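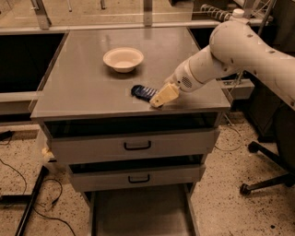
Home and Storage Reviews

We test furniture for small flats and rented rooms. New reviews are added when we have lived with the product for long enough to have an opinion.

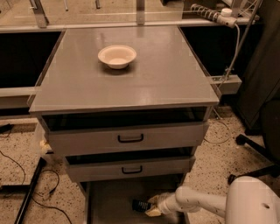 Dolline metal drawer cabinet: a review after ten months

A heavy cabinet with good drawers and a poor instruction sheet. I bought mine from the Gastmont shop in December and it has stood in my kitchen since then.

Posted October 30, 2021

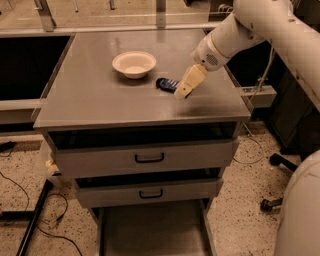
Reading time: 2 minutes

My kitchen has very little storage, and the former cupboard was a chipboard one which had swollen at the bottom from mopping. I wanted metal this time. I compared the Dolline with a similar model from Zakow, which was cheaper but had plastic runners, and after some days of thinking I paid the higher price.

The cabinet came in one flat box. It was too heavy for me on the stairs, so please ask somebody to help you. The building took me almost 4 hours. The sheet has only drawings, and two of the screws look the same on paper although one is longer. I put the long ones in the wrong place and had to take out both runners again.

Once it was together, I had few complaints. The drawers move quietly, also when they are full. I keep cutlery and kitchen towels in the upper one and the heavier tools in the lower one. The handles are big enough to pull with wet hands.

The top is easy to wipe, but a glossy surface shows every fingerprint. I use a soft cloth and a little washing-up liquid. A scouring sponge left fine scratches on the back corner of mine, and I have not found a way to remove them.

There is one more weak point, the feet. My floor is old and not level, and the cabinet was rocking until I bought adjustable feet from Botha. They cost me 19 euros for the set, and in my opinion they should be in the box.

I would buy this cabinet again for a kitchen or a workroom. For a bedroom I find it too cold in style. If your floor is uneven, order the feet at the same time, as mine took three weeks to arrive.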